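Kavumness demonstration work: progress report to the Frandsen fund
Reporting period ending 3rd October
Prepared by Annick Baudry, project lead

Summary

The work is on schedule in two of its three parts and behind in the third. The hand-guided teaching is finished for the first set of tasks. Remote-control teaching has started and is producing usable recordings. The written guide for site staff is late, for reasons set out under Staffing. We are not asking for a change to the total grant, but we would like to move a small amount between budget lines.

Background to this period

In the last report we said we would stop using the training room at Jeltport for everything and move part of the teaching into real washrooms and changing areas. The training room has a plain vinyl floor and good light, and a robot taught only there did badly when it met stone, tile and drain covers. Jeltport gave us the use of two washrooms on the lower floor and a shower room near the staff entrance. We have had access outside opening hours since August and have lost very few sessions to cleaning or repairs.

The tasks are the same ones agreed at the start: picking up small litter from the floor, placing a bottle or sponge on a shelf, wiping a ledge, and hanging a cloth on a rail. These were chosen with Odette Millet, who runs the cleaning service on the site, as the jobs her staff find hardest on the back and knees.

Hand-guided teaching

In this method the person holds the arm and moves it through the job while the joints are slack. Sivaprasad Murthy and Palesa Nkuna did nearly all of it. It is quick to learn and works well for wiping, where the person can feel how hard the cloth is pressing. It works less well for anything near the floor. The person has to kneel beside the arm, and their hands and sleeves get into the wrist camera's view. A good number of the early floor recordings had to be thrown away for this reason.

We have now closed this part of the work for ledges and rails. The remaining floor recordings will all be made by remote control.

Remote-control teaching

The operator sits at a table outside the room with a pair of hand controllers and a screen showing the wrist camera and one fixed camera. Moving the controller moves the arm, and squeezing the trigger closes the gripper. We bought the controllers from Grirateo after the trial described in the previous report. One of the two sets had a faulty trigger and was replaced under guarantee.

By the end of the period we had 1,631 recordings that passed checking, counting both methods. A recording passes if the task is finished, the gripper does not strike a wall or fitting, and the video and joint readings line up in time. Palesa checks each one the day after it is made, and a second person looks at any she is unsure of.

New operators need about 60 minutes of practice before their recordings are worth keeping. Most of that time goes on judging height. The screen gives a poor sense of how far the fingertips are from the floor, and beginners either stop short or press down too hard. Sivaprasad has added a soft tone that rises as the arm gets lower. Operators say it helps, and we have left it on for everyone.

We have also changed how a session begins. The operator now brings the arm to a set starting height with the gripper open, pauses, and only then looks for the item. Before this, people began moving while still searching, and the recordings were full of small wandering movements that the robot then copied.

Results so far

We ran a test on the litter task with a version trained on the recordings to date. The robot worked without help and was given paper scraps, bottle tops and hair ties in places it had not been shown. It completed 76 per cent of attempts. The version trained only on training-room recordings was much weaker on the same floors, and often closed the gripper on nothing.

The failures that remain are mostly of one kind. Patterned stone confuses it. On a floor with strong veining the robot will sometimes go for a pale streak or a stain as if it were a piece of paper, and it will sometimes pass over a real scrap that is close in colour to the stone. Corners are the other weak point, especially where two tiled walls meet and dirt collects at the base of a metal track or door frame. The fingers are wide and cannot get right into the angle.
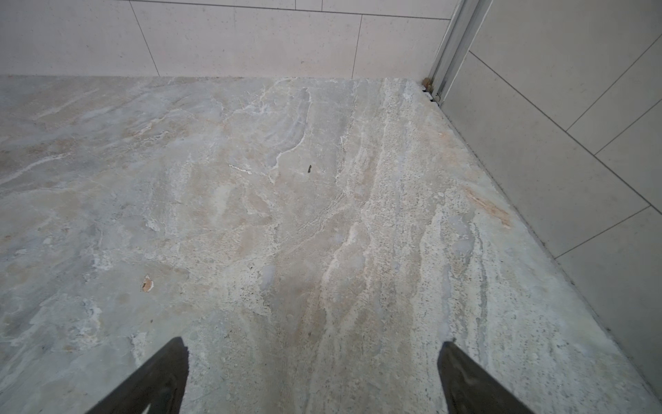
For the next period we will make a separate batch of recordings on veined and stained floors, including ones where there is nothing to pick up and the right thing to do is to leave the floor alone and move on. Operators were never asked to record this before. They always had an item to find, so the robot learnt that there always is one. Édgar Ccori has written a short instruction sheet for these sessions, which covers how long to look, how to sweep the arm along a wall, and how to end the recording.

Édgar is also drawing up a narrower pair of fingertips for corner work. We expect to print these in house. If they scratch the stone they will need a rubber edge, and that would add a few weeks. Jeltport has asked to see the tips tried on a spare tile first and we have agreed.

Staffing

Odette had planned to release two of her staff for half a day each week to act as operators. Only one was free for most of the period. Her other duties have now been covered and both have started. Their recordings are as good as ours on the floor tasks and better on wiping.

The site guide was to be drafted by Palesa, but checking took up far more of her time than we allowed for. A simple automatic check now catches recordings where the video and joint readings are out of step, so she can spend her time on the rest. We expect a first draft of the guide by the middle of the next period — Odette's team will read it before it comes to you.

Safety and permissions

There were no injuries. The arm touched a wall 4 times with enough force to trigger its own stop, each time under remote control with a new operator. No tiles were damaged. We have lowered the top speed for anyone in their first week.

No recordings are made while the rooms are open to visitors or staff, and the door is locked during each session. The fixed camera is unplugged and taken away afterwards.

Budget

Spending is slightly under plan. Travel cost less than expected, and we have not yet used the money set aside for outside video checking. We would like to move part of that line to cover the fingertips and a spare battery for the base. The revised table is in the attached spreadsheet, with the proposed change marked in the last column.

Plans for the next period

Record the veined-floor and nothing-to-pick-up sessions in both washrooms.
Print and try the narrow fingertips.
Repeat the litter test on the same floors, with the same items, so that the two results can be compared.
Begin remote-control teaching for the cloth and rail task in the shower room.
Send the draft guide to Odette's team.

Decision needed from the fund

Please confirm whether the budget move can be agreed by email or needs a signed form. We would like to order the battery before the shower room sessions begin, as the socket there cannot be used and the present battery does not last a full session.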